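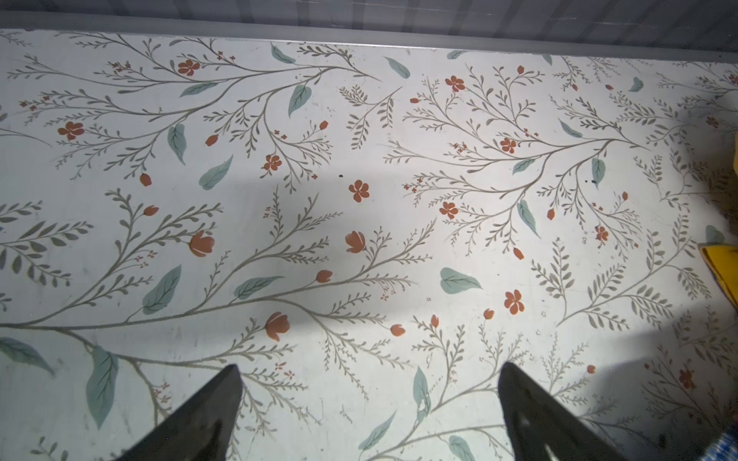

Does a patterned table covering make people wipe the table less often? Our data give only weak support for that claim, and most of the effect reported so far can be explained by who buys such coverings in the first place.

4.2 Pattern and cleaning frequency

The idea that busy prints "hide" crumbs and stains is repeated in nearly every buying guide we read, usually with no source. The one trade survey we could trace, circulated by the retailer Lidano, asked 507 customers how often they wiped their tables. Owners of floral prints reported wiping less. The survey did not ask about children, pets or how many meals were eaten at home, and it relied entirely on memory. We doubt that anyone remembers wiping a table with much accuracy.

Figure 3. A white surface with a botanical print: thin branching stems, orange-red flowers and blue-green leaves.

We therefore asked 20 households in Apaza to keep a paper diary through August. Each was given a plain covering and a printed one from the Fondus range and switched between them at the midpoint. Of these, 13 returned a complete diary. Wiping was slightly less frequent with the print, but the gap shrank once we left out days when no meal was eaten at home — and it vanished in the homes that started with the print.

That last result points to an order effect. People were keener at the start of the study, whatever was on the table. A sample of 100 or more would be needed to separate the two, and a diary may itself prompt cleaning. Until such work is done, we see no good reason to advise for or against prints on grounds of hygiene.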